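4.2 Untangling key rings with two arms

We left this task until last, mostly out of cowardice. Piret Luik had wanted it in from the start (she called it the Laur task, and the name stuck), but split rings are horrid things to pick up. They're shiny, they hook into each other, and our depth estimates go to pieces the moment there's a bright highlight on the metal. So we gave up on planning every grasp from a full model of the pile and let the policy work from the wrist views instead, with one arm pinching near the top of the tangle and the other going for whatever hangs below.

The demonstrations came to 1,291 episodes, collected by Inese Toom, Eglė Venckus and me. I should admit that my own were the worst of the lot! I kept pulling too early, and you can see the same bad habit in the first policy we trained, which tugged at the chain long before the lower gripper had closed properly. Dropping 13 of my messiest episodes helped a bit, though I wouldn't swear to how much.

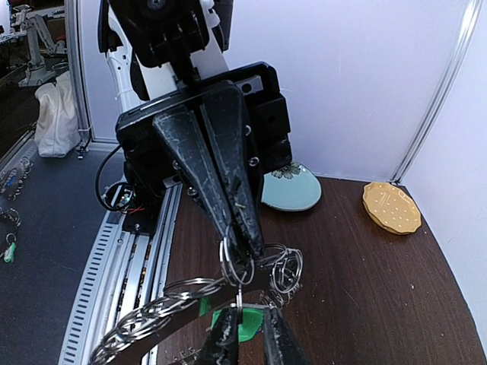 Figure 3. Two grippers working on a tangle of metal rings, seen from the wrist.

What made the bigger difference was how we handled the waiting. In the Kulteo baseline both arms get a fresh target at every step, so a small wobble in one is passed straight on to the other. We let the upper arm hold still for a short spell after it has pinched something, and only then is the second arm allowed to commit. It's a very plain trick, and Gaspard Le Goff grumbled that it was hardly worth a paragraph, but without it the fingers kept nudging the rings out of each other's grip.

There are still things we don't like. The policy is fond of grabbing two rings at once when they overlap, and it has no idea that it's done so. We tried adding a force threshold for this and got nowhere, as the readings for one ring and for two were too close together to separate. Section 5 comes back to the problem with the softer fingertips.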